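Notes for the open day talk, January. 30 minutes including questions. Slides are numbered on the left of the screen; if the clicker dies, Ayten has the laptop and will move them on when I nod.

## Start (slides 1 and 2)

Good afternoon. I'm Solveig Westerberg, and I look after assembly trials here at Tikthorpe. You've come in through the moulding hall, so you have already seen the presses and the packing line. I'm going to talk about the bit in between, where parts have to be put together, and then we'll walk over to the assembly bay and you can watch it being done.

Say early on: there are stools at the back for anyone who needs one. The bay has standing room only.

Ask who has worked on an assembly line. Wait for hands. If a few go up, ask what they built. It helps to know before slide 4.

## Why we started (slide 3)

Keep this short. Plasteck make small plastic housings, and each one is put together by hand from pegs, gears and caps. They came to us with a plain question: which of those jobs could a two-armed robot learn, and which should stay with people?

We ran 2,021 insertion attempts last year. An attempt is one part going from the table or a holder to its place on the board. I'll say which parts were easy and which weren't, and I won't show the full spreadsheet. Aslak Myklebust has it on his tablet if anyone wants to go through it afterwards.

## The task board (slides 4 and 5)

Hand round the spare board here. Start it on the left so it comes back to me by the time we walk.

A task board is a practice piece. You take the awkward things from a real product — round fits, square fits, something that has to mesh — and set them out on one flat surface. If the robot can't do it on the board it won't do it on the line, so we find out cheaply.

Points to make while it goes round:

- Round pegs are kinder than square ones. A round peg can be turned any way and still go in.
- A part lying on its side is harder than one standing up. The hand has to pick it up, turn it and find the hole, and each of those can go wrong.
- Small parts are a nuisance. Fingers hide them from the cameras at the moment you most want to see.
- Gears need a bit of a wiggle. People do this without thinking. We had to teach it.

Pause for questions. Someone will ask why we use hands with fingers when a simple gripper costs less. Answer: for one part, use the simple gripper. We want to handle a mixed tray without stopping to change tools.

## What you'll see in the bay (slides 6 and 7)

Two white arms, one from each side, working over a white board on a dark table. The loose parts are mostly blue. On slide 7, point to the gear near the top of the board with its peg sticking up, then to the two cylinders lying flat at the lower right. Then point to the hands, both over the far part of the board, fingers bent.

The light in there is pink. Give people a moment to get used to it and ask them to leave phone torches off.
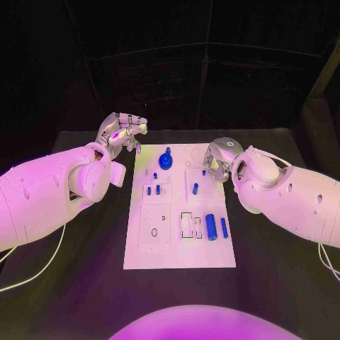 ## Walking over and the demonstration

Go in groups of 6. Eskil Bakke takes the first group, Eskil Rønning the second, and so on in turn. Use surnames over the radio, please — last year both of them answered every call.

Stay behind the yellow line. The stop button is on the post by the door and the member of staff nearest to it stays there for the whole run.

Each run lasts 2 minutes. I talk for the first part and then keep quiet so people can hear the motors. If a part is dropped, leave it and let the robot try again. Visitors ask better questions after a miss than after a clean run.

## Likely questions

**Is somebody steering it?** For the demonstration, no. A person starts the run and can stop it.

**Will it replace the assembly staff?** Say what we told Plasteck. The trial covers pegs, gears and caps. Final checks, rework and anything with a soft seal stay at the bench.

**How long does it take to learn a new part?** Depends on the part. Use the cap story from the Tallar job if there's time, otherwise pass to Aslak.

**Can schools visit?** Yes. Take a card from the desk and write to Ayten Kurtuluş.

## Finish

Back to the Sutherland room for tea. Collect the spare board and check all the pegs are in the bag before the next group sits down.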